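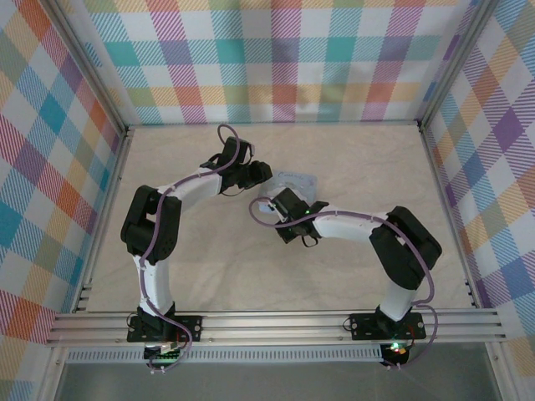 Canan Türkmen wrote in to ask whether the Prirkatik kettle is really worth the money when a cheap one boils water just the same, and whether the handle gets too hot to hold on a gas stove. Fair questions, both of them! I've been using mine since June, so let me try to answer.

Home | Kettles | Teapots | Spare Parts | Shop Journal | Cart

Prirkatik Stovetop Kettle, 2 quart
Posted September 13, 2024 by the Plellstead shop desk

First, the handle. On a low or medium flame it stays fine and I pick it up bare-handed every morning. Turn the gas up so the flames lick past the base and yes, it gets hot, and you'll want a towel. The old version was worse. Şimşekoğlu, the workshop that makes these, moved the handle mounts higher up the body last year and I can feel the difference, though I still wish they'd gone a bit further.

As for boiling water just the same – well, sort of. My last kettle did boil water. It also dribbled down the front of itself every single time I poured, and I had a permanent ring on my counter to prove it. The Prirkatik has a short spout with a sharp lip, and it pours clean until you get down to the last splash. If you make pour-over coffee you'll still want a proper gooseneck, because this one comes out fast.

The whistle is on the low side, more of a hum that builds up. I like it (my dog likes it even more), but if your kitchen is at the far end of the house from where you sit, you might miss it. The whistle cap lifts right off if you'd rather go without.

What you get for $49:
Kettle body, lid and whistle cap
One spare lid knob with its screw
A folded care sheet, which is tiny print but worth reading

Works on gas, electric coil and glass top. It does not work on induction, and I've had to take a few back over that, so please check your stove before you order. Our stock number is 2868 if you're calling instead of clicking.

Cleaning is easy. I fill it halfway with water, add a good glug of white vinegar, bring it up to a simmer, let it sit while I do something else, then rinse it twice. If you have hard water like we do in Plellstead you'll be doing that pretty often. Don't put it in the dishwasher! The finish goes dull and there's no getting it back. Don't leave water sitting in it overnight either – I do, and I have a few spots on the bottom to show for it.

The warranty runs 12 months and covers the seams and the handle mounts. It doesn't cover boiling it dry, which I've come close to more than once.

If you want something lighter, the Jokmont camp kettle is on the next shelf over and costs less. It's thinner and it rattles, but it heats up quickly and my sister swears by hers. For everyday tea at home I'd still go with the Prirkatik. We have the plain and the dark blue in right now, and the cream is on back order.

Related items
Jokmont Camp Kettle
Prirkatik Replacement Whistle Cap
Şimşekoğlu Tea Glasses, set of six
Cotton Pot Holders
Loose Leaf Strainer, fine mesh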